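Robots at Work: The Sunitz Bench Kit
Reading level: middle grades
Text by Bienvenido Mercado

A robot arm is a machine with a base, some stiff parts called links, and some moving parts called joints. Your own arm works in a similar way. The bone between your shoulder and your elbow is a link. Your elbow is a joint. At the end of a robot arm there is usually a tool, and on the Sunitz Bench Kit that tool is a gripper.

The Sunitz is made by a company called Plirnia. It is sold to schools, clubs and libraries as a set of two arms that share one bench. This explainer covers what the kit does, how it does it, and where it has trouble.

What a gripper does

A gripper has fingers that move apart and together. Most robot grippers have only two. That is enough to hold a block, a tube or a cap. It is not enough to tie a shoe.

When the fingers close, a motor pushes them against the object. If the push is too weak, the object slips. If the push is too strong, the object may bend or crack. The program that runs the arm has to set the right amount of push for each job. In the Sunitz software this setting is called grip effort, and it is shown as a bar you can drag up or down. A paper cup needs a low setting. A solid plastic pipe can take a higher one.

How the arm sees

The arms have small cameras mounted near the gripper. A camera in this place is called a wrist camera. It moves wherever the gripper moves, so it always looks toward the place where the fingers will close.

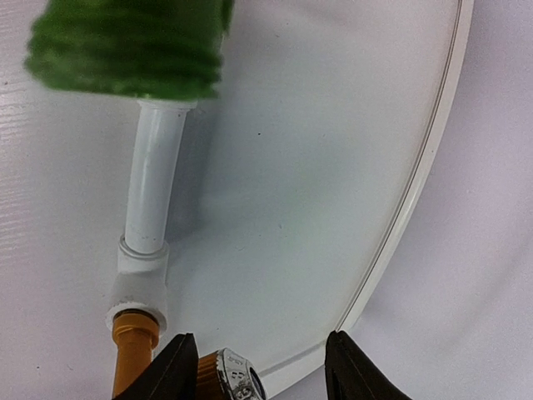
A wrist camera is good at close work. It can help the program judge whether a pipe is between the fingers or off to one side. It is poor at the big view. When the arm moves fast, objects near the lens smear into streaks, the same way a fence looks blurry from a moving car. This is called motion blur. The kit handbook tells users to slow the arm down before the last part of a reach.

To get the big view, a second kind of camera stays in one place and watches the bench. It is called a fixed camera. It does not get closer to the work, but its picture stays steady and it can see both arms at once. The program compares the two kinds of pictures. You do something like this when you look around the kitchen for a jar and then look closely at the lid while you turn it.

Why pipes are a good test

The practice job in the pipe lesson is plumbing. No water is used. The parts are pipes, fittings and valves.

A pipe carries liquid or gas from one place to another.
A fitting joins pipes together. An elbow fitting turns a corner. A tee fitting has three openings, like the letter T.
A valve opens or closes the path. Many valves have a handle.

Pipes look simple, but they are hard for a robot. They are round, so they roll. They are smooth, so they can turn inside the fingers. A shiny surface also reflects light, and a bright spot may confuse a program that is looking for an edge. The ends matter most. To join a pipe to a fitting, the center of the pipe has to line up with the center of the hole. Engineers call this alignment. If the pipe is tilted, it can jam at the edge and stop.

People fix a jam without much thought. They wiggle the pipe, feel it give, and push again. A robot has to be given a way to do that. One method is to back up a little, change the angle, and try once more. The Sunitz software calls this a retry, and the user chooses how many retries are allowed before the arm stops and waits for help.

Two arms, one job

Some jobs can be done with one arm. Others go better with two — one arm can steady a part while the other moves something near it. The difficulty is that both arms share the same space. If they reach for the same spot, they may bump.
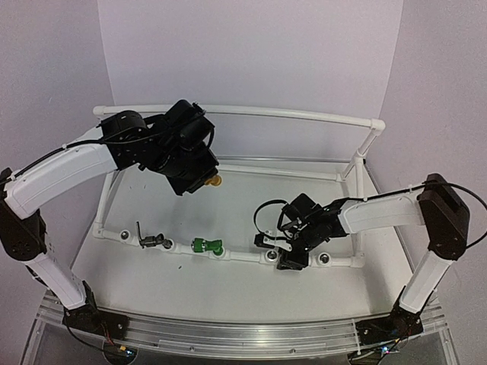

The software deals with this by giving each arm a zone. The left arm has a zone, the right arm has a zone, and a strip in the middle belongs to both. An arm may enter the middle strip only after the program checks where the other one is. This check happens many times each second. Traffic lights solve the same problem for cars at a crossing.

Cables are another matter. Each arm needs electric power and signals, and these travel through cables along the links. A cable has to be long enough to let a joint bend all the way. If it is too tight, it pulls. If it is too long, it can catch on something. The handbook asks an adult to look over the cables before each session.

How the arm learns a job

There are two ways to give the Sunitz a job. The first is to write steps: move here, close the fingers, lift, move there, open the fingers. This is called scripting. It works well when every part starts in the same place.

The second way is to show it. A person guides the arm through the job, and the computer saves the path and the camera pictures. One saved run is called a demonstration. After many demonstrations, a program looks for patterns and tries the job alone. The kit can store up to 2,000 demonstrations. A set made with parts in many different positions is more useful than a set where nothing changes.

"Children often want to record only the perfect runs," says Bienvenido Macaraeg, who wrote the pipe lesson for Plirnia. "I ask them to keep the ones with a fumble and a recovery. The arm needs to see how you get out of trouble."

What we found in the review

The Flanton library had the kit on its activity bench through December. We used version 2 of the software.

Setup was slow. The handbook is 112 pages long, and the steps for lining up the cameras are split between two chapters. After that, daily startup took 90 seconds. Both arms move to a rest position first, and the software will not accept a command until they are there.

Scripting was easy to follow. Blocks of text snap together on the screen, and each block can be tested by itself. Recording demonstrations took more patience. The save button is small and sits next to the delete button, which caused two lost runs in our group.

The pipe lesson was the best part of the kit. The lesson before it, which uses stacking blocks from the Pangilinan set, felt too short, and the Pangilinan blocks must be bought separately.

Safety rules that come with the kit

Keep hands and faces outside the work area while the power is on.
Tie back long hair and roll up loose sleeves.
Know where the stop button is before you start.
An adult must be present when the arms are moving.
If a part falls, stop both arms first. Then pick it up.

Words to know

Alignment: lining up two parts so that they fit.
Demonstration: one saved run of a job, guided by a person.
Gripper: the tool at the end of an arm that holds things.
Joint: a place where an arm bends or turns.
Link: a stiff part between two joints.
Retry: another attempt after a move does not work.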